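Drinking More Tea and Less Everything Else

I have been meaning to write this post since May, when I finally gave up my afternoon soda, and every time I sat down to do it I ended up getting up again to put the kettle on. So let's call that research! A few of you asked in the comments how it was going, and the short answer is that it's going well, though I have turned into a person who has opinions about leaves.

Lunch is where the habit got started, with bottled drinks at a big canteen table.

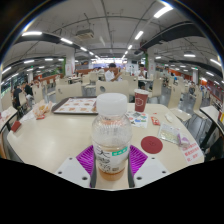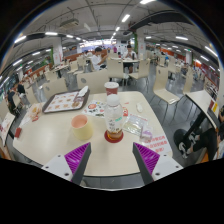

I grew up in a coffee house, by which I mean a house where the pot was never off. Tea was for sore throats. My grandmother kept one box of it behind the flour, and I'm fairly sure it was the same box my whole childhood (it tasted like the flour). So when I moved to Elley and found a little tea shop on Hurnard Street, I walked past it for most of a year before I went in, and then only because it was raining sideways.

The woman at the counter let me smell everything. I came home with a small bag of roasted oolong and a bag of something smoky that made the whole kitchen smell like a campfire. The oolong I loved right away. The smoky one took me three tries and a cookie.

What I've learned since is mostly small stuff. I was using far too many leaves, and I was leaving them in while I wandered off to fold towels, so no wonder it came out bitter. Now I set the timer for 5 minutes for black tea and a good bit less for green, and I let the kettle sit with the lid open before I pour for the green. For cold tea I put the leaves in a pitcher of water at bedtime and strain it in the morning. It comes out so smooth that I've stopped adding sugar, and I never thought I'd type that sentence.

I do still miss the fizz on a hot day. A splash of seltzer in cold oolong with a slice of peach gets pretty close, and if you have any peaches going soft on the counter, please try it and tell me what you think. Next I want to try a barley tea, and I need to find a better strainer, as mine has a dent that lets half the leaves through.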